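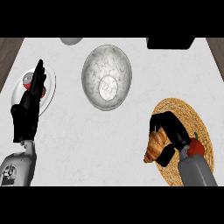 Wolley is looking for people to help compare grippers in simulation, and I have been asked to write the advertisement because I am the person here who trusts simulated results the least. My name is at the bottom. The work is a head-to-head test of two gripper designs on kitchen-counter tasks, run with two arms at a time, and it looks easier than it is. Take a black finger pressing against the side of a croissant. On screen that passes for a grasp. Whether it is one depends on the contact settings, the friction value somebody typed in last October, and how stiff we decided a croissant should be. I have watched a great many clips of rendered pastry and I still would not bet my lunch on most of them. We need people who will look at the same clips and say so when they feel the same way.

Two openings, one project

We are hiring one test engineer (paid, fixed term, 9 months) and signing up 17 outside participants to drive the arms and score the results. You can apply for either. Please don't apply for both in one email, it makes a mess of the inbox.

What is being compared

The first gripper design is the Vastine, which has blocky fingers and a wide palm. The second is the Bonsu, which is slimmer and has one more joint per finger. Both will be mounted on the same pair of arms. Both will be driven by the same controller, called Goda, which we wrote ourselves and which therefore has bugs we have stopped noticing. Part of the job is noticing them.

The maker of the Vastine says it handles soft food better. The maker of the Bonsu says the same about the Bonsu. Each has sent us a slide deck. We have 844 recorded trials from an earlier round that were supposed to settle the question, and they don't. When I went back through them, 814 had been scored by the person who set them up, with the name of the gripper printed in the corner of the screen the whole time. I was one of the people who let that happen. The new round is scored blind, by someone who did not set up the trial, and anyone who finds this slow is welcome to read the old report and tell me what it proves.

The test engineer

You will own the comparison from setup to write-up. Most days that means building counter layouts, running batches, throwing out batches, and arguing with me.

You will need:
Solid Python. We don't care where you learned it.
Time spent with at least one physics simulator, long enough to have been fooled by it.
Enough statistics to explain why a success rate with no failures listed beside it is not much use.
Some hands-on time with real arms. A student lab counts. So does a factory floor.
Clear written English. The write-up is the product.

Helpful, not required:
Camera calibration.
Experience with two-arm control, where the arms can get in each other's way and often do.
Having once published or shared a result and then taken it back.

You will not be training large models. If your cover letter is mostly about large models we will assume you meant to send it to somebody else.

Things you should ask us about at the interview, because I would: why the grippers are compared in simulation first, who decides when there are enough trials, and what happens if the two designs come out the same. The short answers are money, you do, and we publish that. Ask anyway and see if the three of us on the panel give you the same answers.

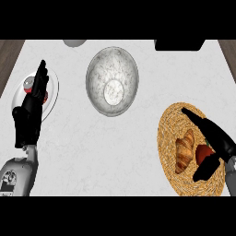 The comparison gets a second stage on real hardware only if the simulated one holds together. I want that written down in an advertisement where people can point to it later. A simulated counter never has crumbs on it unless someone puts them there. A simulated can has exactly the weight in the file. If one gripper wins by a small margin in that world, I don't think we have learned much about kitchens, and the engineer we hire should feel free to say this in meetings, including meetings with the people who paid for the slide decks.

The participants

You do not need a technical background and we would like at least half the group not to have one. There are two kinds of session.

Driving sessions. You sit at a desk with a hand controller for each arm and carry out short tasks on the simulated counter, such as moving an item from a plate to a bowl. You will use both grippers. You will not be told which is which, though you may well guess, and we ask you to write your guess down at the end so we can check how blind the thing really was.

Scoring sessions. You watch short clips and mark each one as held, not held, or can't tell. Please use can't tell. In the last round hardly anyone did, which I put down to people being polite. Some views are partly blocked by the arm itself, and a finger lying over an object looks a lot like a finger gripping it. If you can't see the contact, you can't see it.

We are also trying two camera placements and two controller settings. These get changed between sessions and you won't be told about that either until afterward, when you can have the full schedule if you want it.

You can take part if you:
Are 18 or over.
Can sit at a screen for an hour with a break in the middle.
Can come to our office for driving sessions. Scoring can be done from home.
Have no job or money tied up in either gripper maker.

Glasses are fine. Left-handed people are very welcome, as the last group had too few to say anything about them. If motion on a screen makes you queasy, tell us before you book and we will put you on scoring only.

Participants are paid by the session, at the same rate for driving and scoring, and you are paid in full if you stop early. There is no bonus for doing well. We dropped the bonus after the last round — people got very good at the one task that paid and strangely bad at the rest.

What we can't offer

I have read enough of these ads to know what usually goes in this part. We can't promise the engineer post will be extended. We can't promise participants will touch a real robot, since the hardware stage may never happen. The office is warm in the afternoon and the coffee is what you would expect. The work is repetitive, and a good week can end with the finding that nothing from Monday counts.

What we can offer is that your name goes on the write-up if you want it there, the raw trials are released with it, failures included, and neither gripper maker sees the text before the public does. That last point took some time to get agreed and it is in the contract.

How to apply

For the engineer post, send a résumé and one page about a test you ran that gave the wrong answer. Tell us how you found out. We read that page first. Code samples are optional, and please keep them short.

For the participant group, send a few lines saying whether you want driving, scoring or both, which hand you use, and which days are no good for you.

Everything should reach us by the end of Tue 9 March. Engineer candidates will hear back either way. Participants will get a booking link or a note saying the group is full, and if it is full we keep a waiting list because people do drop out.

Questions before you apply can go to me through the contact page. I answer most of them myself, usually at the end of the day. Please don't ask which gripper I think will win. I have a view, it is based on the old trials, and I've already told you what I think of those.

Nana Opoku
Test lead, Wolley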